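Section 4: Loading the Washer

Applies to the Ruven 3016 front loader. If you have the 3000, the dial is in the same position but the cycle names are different. See Section 9.

Before you start

Make sure the water supply is turned on and the drain hose is secured as shown in Section 2. Keep a clear space in front of the washer so that the door can swing open all the way.

1. Empty all pockets. Close zippers and fasten hooks.

2. Sort by color first, then by fabric. Wash new dark items alone the first two times.

3. Bring the laundry to the washer in a basket with open sides. Do not fill the basket above the rim.

4. Take out anything that is not laundry, including cardboard, hangers and store tags. Wet cardboard breaks up in the drum and can block the drain filter.
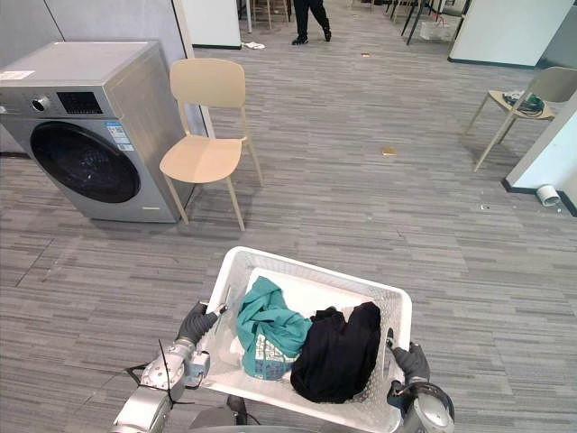

Fig. 4-1. Mixed load in a mesh-sided basket. Remove cardboard and separate dark items before loading.

5. Set the basket down in front of the door. Do not rest it on the open door.

CAUTION: The door hinge is not made to carry weight. A bent hinge will cause leaks and is not covered by the warranty.

6. Check the drum for items left from the last load.

7. Put items in one at a time, loosely. Mix large and small pieces so the load spins evenly. You should be able to fit your hand between the top of the load and the drum.

8. Wipe the rubber door seal and check that no fabric is caught in it. Push the door shut until it clicks.

9. Add detergent to the drawer. For a normal load use 68 ml of liquid. Do not go past the MAX line.

10. Turn the dial to the cycle you want. The display shows the time left. Press Start.

NOTE: If the display shows code 418, the door is not fully closed. Open it, check the seal and close it again.

NOTE: Printed fabrics should be turned inside out and washed on Cold.

WARNING: Keep children and pets away from the washer. Always look inside the drum before closing the door.

To add an item after the cycle has started, go to Section 5, Pausing a Cycle.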